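Journal > Clallthorpe house > Winter

December 15, 2022

3 min read

The table finally has its color! I have been going on about it since May, when I dragged the poor thing back from the Hotgate sale with one leg rattling in the footwell, and I'm sure everyone who has had to eat a meal near me is ready for a different subject. But it's my diary, so I get to go on a bit longer.

It was orange before. The previous owner called it honey, and in the evening with the lamp on you could almost agree, but in the morning it was orange, and next to the green wall it made the whole back room look like a vegetable drawer. I put a cloth over it for months. The cloth slid around, and every time I leaned on it to write, the pen went through the paper at some soft wrinkle and I said a word.

So I tried colors. I had 16 little sample pots lined up on the windowsill by the end of it (I kept the lids face up so I could look at them while I had my tea), and most of them were dreadful. There was a sage that went khaki after lunch, and a cream that I liked very much for one day. Man-sik Kong came by to return my casserole dish and stood over the test board for a long while with his coat still on, and he put his finger on the blue-gray and said it was the color of the harbor where he grew up, on a day with no wind. Well, after that I couldn't very well pick the cream.

The sanding took far longer than I had planned, and there is still dust in the piano. I did the underside first for practice, then the legs, then lost my nerve and made soup. The table is 61 inches long and I swear it grew while I was working on it. I wanted it matte, no shine at all, and the girl at Bensaid tried to talk me into satin (easier to wipe, she said, and she is surely right, and I will surely regret it when the beets come around). But I can't bear a glare on a table when I'm trying to read.

Then waiting, and more waiting, and me going in every hour in my socks to look at it from the doorway like a new mother.

I sat with it for most of this afternoon. It isn't one flat color when you really look. It shifts a little from place to place, a touch lighter as you get up toward the far side, and it's so smooth that I kept running the flat of my hand over it while I was on the phone. 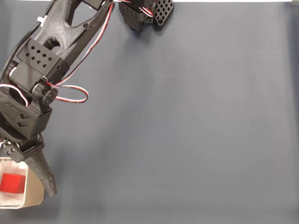
The blue-gray, with the lighter part up near the white strip.

I had meant to get new cushions to go with it, and I even had the Trikeo catalog open on my knee, but the old mustard ones look so cheerful beside the blue that I think they've earned another year. The curtains are another matter. They were the right length in the last house and they have been four inches short in this one for 5 years, and I've decided that I'm going to notice them now.

Supper was leftover soup and the heel of the rye. I ate it in the kitchen standing up - I'm not ready to put a bowl on that table yet, silly as it is. Tomorrow I'll find the cork mats, which I believe are in the box marked Christmas, and I must remember to ring Man-sik and tell him his harbor is dry enough to visit.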